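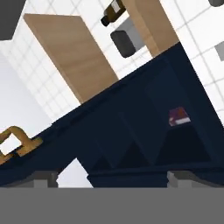 2 min read

Robot arm budgeting (kitchen and countertop work)

Robot arm budgeting is the business of working out what an arm will cost you before it's bolted down, and keeping on working it out afterward. I look after this entry on the Sevby wiki and I've bought two arms now, so expect some opinions mixed in with the definitions.

Purchase price

The quote covers the arm and the controller. Read it twice, though! The gripper is very often a separate line, and so are spare finger pads, the mount and the cables. On our first order at Skerkberg I left off the mount completely, and Ravindran Gounder had to go back and ask for more money in December, a month when nobody wants to hear from you. We now use a parts sheet with 241 lines on it. Most of them are boring (bolts, mostly) and I love every one.

Simulation first

Simulation budget means the hours and computer time spent trying out tasks in a rendered room. For kitchen work that means a counter, drawers with pulls, cabinets, and small things to reach for, like a snack bar on a scale. 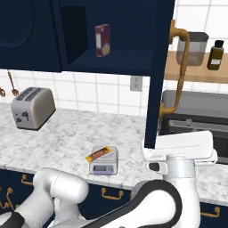
I'd put this money ahead of the hardware money, and Ilango Rodrigues, who did the planning for our Zevesix project, would put it even further ahead than I do. Reach is the big thing you learn about. An arm that looks generous on paper can run out of room once there's a cabinet over the counter and a panel at the side, and finding that out on a screen costs you an afternoon. We ran 200 trial layouts before picking a base position, and the one we picked was number 7, so make of that what you like.

Ask who is going to build the room, too. Natsumi Nishimura modeled ours, and her time was almost half of the simulation line. Doors and drawers that open properly take longer than plain boxes, and if your task never opens a drawer you can skip paying for that part.

Running costs

These are service visits, replacement pads, software renewals and training for whoever joins next. Small objects tend to add to the list, as you may want a second set of fingers for them.

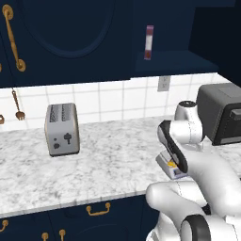 Training is the line I see cut most often, and I wish people wouldn't. Ctibor Vondráček keeps a separate pot for it at Palaniappan and I've copied him shamelessly. Put in the days people will spend away from their usual work as well as the course fee.

Contingency

Money held back for things you didn't list. Jouko Kettunen and I still argue over whether shipping delays belong here or under purchase price. I put them here.

See also: Gripper selection; Leasing an arm; Base mounts

Last edited April 2022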